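We use cookies to remember your settings and count visits. Accept all | Manage choices

Call for participants: do takeout reminders change what people order?

Most of us have had the message. It is 5:40 p.m., the phone buzzes, and an app says dinner could be at the door by 6:15. The companies behind these apps say reminders bring people back. We have read the reports they put out and we don't find them convincing. Nearly all of them compare people who opened a message with people who ignored it, and people who open a message about noodles were probably thinking about noodles already.

The Prorau study wants to check this the slow way. We are looking for adults who order takeout coffee or meals at least twice a month and who would let us switch their reminders on and off for 32 weeks.

What you would do

You keep using whatever ordering app you use now. Once a week you fill in a short form listing what you ordered, what you paid and whether you had planned to order before you picked up the phone. The last question matters most to us, and it is also the one we trust least. People are bad at remembering what they meant to do. For that reason you will also get a short text on random afternoons asking what you expect to eat that night.

Every four weeks we will ask you to change your notification settings. Which order you get is drawn by lot. Please don't ask us to move you to the other group. We can't, and several people in the pilot asked anyway.

What the pilot showed

Very little. We started with 323 people in the Flirkby area and lost too many of them over the holidays to say anything firm. Spending fell slightly in the weeks without reminders, but it also fell in some weeks with them. A local news site called this "proof" that apps make us overspend. It was no such thing, and if you are joining because you want to see that proved, you may be let down.

Who can take part

You must be 18 or older, live in Flirkby or Amaral, and have your own phone. You can't take part if you work for a delivery or ordering company, or if someone in your household does. We need 2,264 people to finish and will sign up 2,548, knowing that some will drop out.

Orders of any size count, down to a single drink.

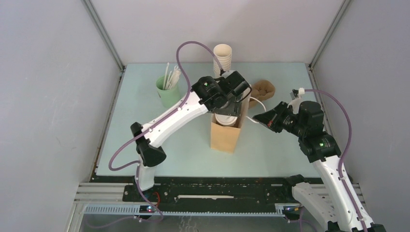 A paper carry bag with a lidded white container inside.

Payment

You get a $5 gift card for each month of completed forms and $40 at the end. It won't make anyone rich. We kept the amount low on purpose so that the money does not itself become a reason to order more. There is no payment for bringing in friends.

Your data

Forms are stored on Pundero under a number, with your name kept in a separate file. We do not connect to your ordering account and will never ask for your password. If you get a message that does, it isn't from us.

How to join

Fill in the sign-up form at the Prorau desk in the Flirkby public library, or ask for one by mail. Sign-up closes 02/12/2025. Questions go to Chie Sugiyama, study lead, who answers them herself, usually within two working days.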